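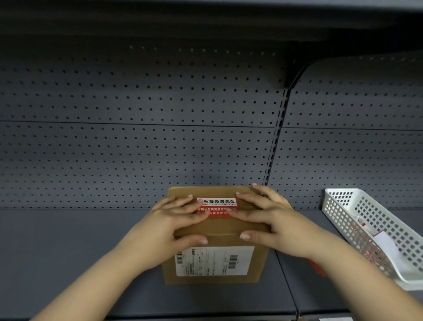
How to put boxes on a shelf so you can find them again

Any fool can put a box on a shelf. Getting the right one back in March is harder, and I say this as a man who once opened 14 cartons looking for a single Jerkar lamp bracket.

What you need: a shelf, a marker, a knife, and a willingness to throw out your mystery cables.

1. Check the seal before you shelve anything. If a carton has a tamper sticker on the lid, look at it while you still remember where the carton came from. A torn one is a matter for the seller, today.

2. Press down on the lid with both hands. If it sags, the box is underfilled and will be the bottom of a bad stack. Stuff it with paper or put it on top.

3. Write on the front edge, the side you'll see. The shipping label is no help. It knows your address and a great many digits, and it has no idea there's a fondue set in there.

4. Heavy things low. Our back shelf came from Ovgate and bows if you look at it sternly.

5. Leave a gap of 2 inches at the back so you can get your fingers around a box.

6. Keep a list. Mine is taped to the end of the shelf and says things like "Tjoa, spare hinges, left." It's ugly and it works most of the time.

Anything you haven't opened by next January can go.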